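Two-Arm Workcell Stoppages: Frequently Asked Questions

This page answers questions from staff and visiting users about the faults recorded on the Canpolat two-arm workcell in November. It will be revised when the review is closed.

What happened?
During a pole assembly task, the left gripper failed to release a fitting when the open command was sent. The right arm continued its own motion and pulled against the held part. The controller detected excess force and stopped both arms. No one was injured.

Was this the only occurrence?
No. The log covers 301 assembly attempts. Of these, 16 ended in a delayed or failed release. The remaining stoppages had other causes and are handled separately.

What caused the fault?
The review found that worn finger coverings were the main cause. When the covering lifts, loose material can catch between the finger and the part. The controller then reads the finger as open while the part is still held.

Why was the wear not found sooner?
Coverings were scheduled for replacement every 675 cycles. The first failed release was logged at cycle 210 after a replacement. The schedule had been set for smooth parts and was not changed when work with pole fittings began.

What should operators check before a run?
Both fingers on each gripper must be inspected with the arm powered down. Look for creases, scuffs, and any edge or flap standing away from the surface. If a flap is present, the gripper must not be used. Trimming or taping the covering is not permitted.

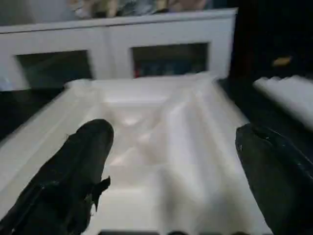
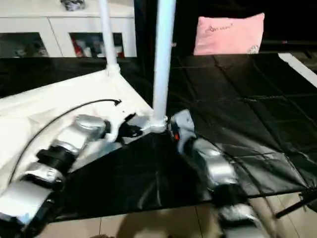

May I free a part that is stuck in a gripper?
Only after the emergency stop has been pressed and the status light is steady. A stopped arm may still be holding force against the part. Support the pole before opening the fingers by hand.

Can the workcell be restarted after a force stop?
Yes, with approval from the safety lead, Barış Çınar. Restarting from the pendant without approval is a reportable event, even if the arms move normally afterward.

Who should receive fault reports?
Send reports to I-hsuan Liu before the end of the shift. Include the cycle number, the arm involved, and the last command sent. Reports from the Friday evening session may be submitted the following morning.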